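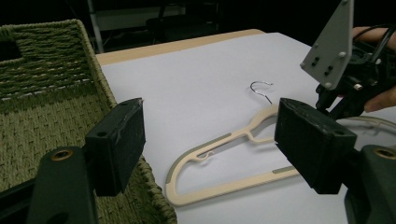
Pourquoi le film Harahap passe-t-il de la couleur au noir et blanc dans sa dernière partie ?

La réalisatrice, Elvira Puma, a tourné la fermeture de la conserverie en noir et blanc pour que ces plans se confondent avec les archives familiales montées juste avant. Le spectateur ne sait plus très bien ce qui date de l'époque et ce qui a été rejoué.

Rapport de projet, atelier d'analyse filmique
Groupe : Bindu Kartha, Aravind Pinto, Mitali Bandara
Enseignant : Wycliffe Tanui

1. Le film

Harahap raconte la fin d'une conserverie de poisson dans la ville portuaire de Bendville. L'action se déroule en avril, sur quelques semaines. Le personnage principal, Drolum, est contremaître. Il apprend la fermeture avant ses collègues et ne leur dit rien. Le film dure 1 h 22 et comporte très peu de musique.

2. Méthode

Nous avons vu le film quatre fois, dont une fois sans le son. Bindu a fait le découpage de la séquence d'ouverture et de celle du vestiaire. Aravind a relevé les dialogues. Mitali s'est chargée du son et a rédigé la partie 4. Pour les plans très courts du générique, nous avons dû avancer image par image, ce qui a pris plus de temps que prévu.

3. La séquence du vestiaire

Elle dure neuf minutes et ne contient que 22 plans. Drolum entre, s'assoit et écoute les autres parler des congés d'été. La caméra reste à hauteur de banc. On entend les ouvriers avant de les voir, et certains ne seront jamais montrés de face. Le seul mouvement d'appareil est un panoramique vers la porte, au moment où le directeur, Branon, passe dans le couloir sans entrer.

Nous n'étions pas d'accord sur ce panoramique. Pour Aravind, il adopte le regard de Drolum. Bindu fait remarquer que Drolum a la tête baissée et qu'il ne peut pas voir la porte. Nous avons gardé la deuxième lecture, qui correspond mieux au raccord suivant.

4. Le son

Le bruit des machines est présent dans presque toutes les scènes, même chez Drolum, où il est très faible. Il s'arrête une seule fois, pendant le dîner avec sa fille. À la première vision, aucun de nous ne l'avait remarqué. Dans la partie en noir et blanc, les machines sont remplacées par le vent et par des voix lointaines que les sous-titres ne traduisent pas.

5. Limites

La copie disponible à la médiathèque est assez sombre et nous n'avons pas pu juger de la lumière dans les scènes de nuit. Nous n'avons pas non plus trouvé le scénario. La figuration (nearly 2 000 personnes selon le dossier de presse, soit « près de 2 000 » dans sa version française) aurait mérité une partie à elle seule, surtout pour la scène du port.

Le découpage complet de la séquence du vestiaire est en annexe, avec le relevé des dialogues.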